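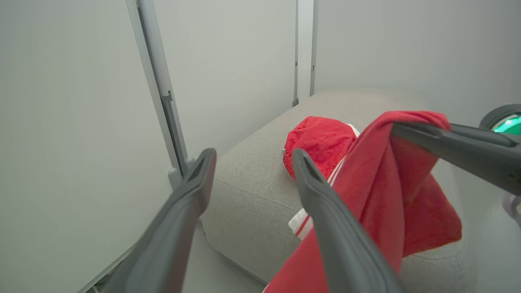

4. Folding on soft furniture

4.1 Why we left the table

Most published work on robot laundry folding takes place on a flat, hard table, and on a table our own system does very well. Homes are less tidy than that. People fold on the bed, on the arm of a sofa, on whatever is nearest the washing basket, and those surfaces give way when pressed. We wanted to know how much of our table-top skill would survive the move, so we repeated the whole test on padded seats and cushions, and the results surprised us in both directions!

Figure 3. Two-arm handling of a red garment on an upholstered surface, seen from one wrist camera. The second gripper holds a fold of the cloth while the nearer fingers are open.

The policy used here is Minja, trained on 2,000 demonstrations, nearly all of them recorded on the table at our Jeltley site. We added no padding-specific data for the first round. The only change was to the force limit on the downward press, which we lowered after early trials in June, when the fingers kept digging into the fabric of the seat and picking up the cover along with the garment.

4.2 Results

We ran 204 trials across 9 garments. Towels and pillowcases went well from the start, and we were delighted to see the policy regrasp a slipped corner without any help -- something it had seen only rarely in training. T-shirts came next. Shorts and trousers were the hardest by a clear margin, and we think the reason is the waistband. Elastic pulls the cloth into a lump, the lump hides the leg openings, and the policy then has to guess which end it is holding.

Lifting helps a great deal. When one arm raises a fold and lets the rest hang, gravity does much of the sorting, and edges that were buried come into view of the wrist cameras. Contrasting trim is useful too, as the planner can follow a stripe along a seam even when the outline of the garment is unclear. Plain dark clothes offer no such clue and took longer in nearly every trial.

A curved edge brings its own trouble. Cloth that hangs over the front of a seat is pulled down by its own weight, and a half-finished fold can slide off before the second arm arrives. Cloda, the older planner we used for comparison, treats the surface as flat and lost garments this way again and again. Minja learned to pin the cloth first and fold second, though it is still slow.

4.3 Is it ready for the home?

For towels, we would say very nearly. For a mixed basket, not yet. A person folds a pair of shorts in a few seconds while talking to somebody else, and our system needs 2 arms, good light and plenty of patience. Even so, the gap is narrower than we expected when we began, and the failures are now of a kind we can name and work on. The Fosa garment set will be extended with more elasticated items before the next round, and trials on an unmade bed are planned after that.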